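Allside Reversible Rain Jacket for Kids, by Tindireck

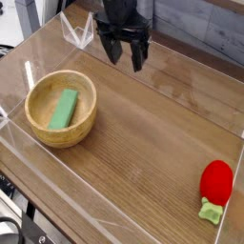
Ploltasier, 10 November 2025

The Allside is a hooded rain jacket for children that can be worn with either side out. One side is a solid color and the other is a small print. Both sides have the same water-resistant finish, and both have working pockets.

The jacket is back in stock in all sizes after selling out in May. The cut is the same as before. We changed the zipper pull, which is now longer and easier to hold with gloves on.

Colors
Navy with dot print
Moss with leaf print
Brick with stripe print
Thân (a warm tan) with check print, new this season

Sizes
2T to 12. The jacket runs slightly large so that a sweater fits underneath. If your child is between sizes, order the smaller one. The sleeves have a turn-back cuff that can be let down by up to 2 inches as arms get longer.

Details
Shell: recycled polyester, both sides
Weight: 280 grams in size 6
Pockets: 2 on each side, with snap flaps
Hood: attached, elastic at the back, no drawstring
Zipper: two-sided pull, with a chin guard at the top
Name label inside the left pocket on the print side

Care
Machine wash cold with the zipper closed. Hang to dry. Do not use fabric softener, as it wears down the finish. Do not iron the print side. Water should bead on the fabric. When it stops doing that, wash the jacket with a spray-on or wash-in treatment made for rainwear.

The Allside is meant for showers and the walk to school. It is not seam-sealed, and in a long, heavy rain some water will come through at the shoulders. For that kind of weather, see the Tindireck long raincoat.

Shipping and returns
Orders leave our Ploltasier warehouse within 5 business days. Unworn jackets with tags can be returned or exchanged for another size or color. Clearance colors from last season can be exchanged but not refunded.

Matching rain hats are sold separately and come in navy and moss only. The brick and Thân hats will be added in spring.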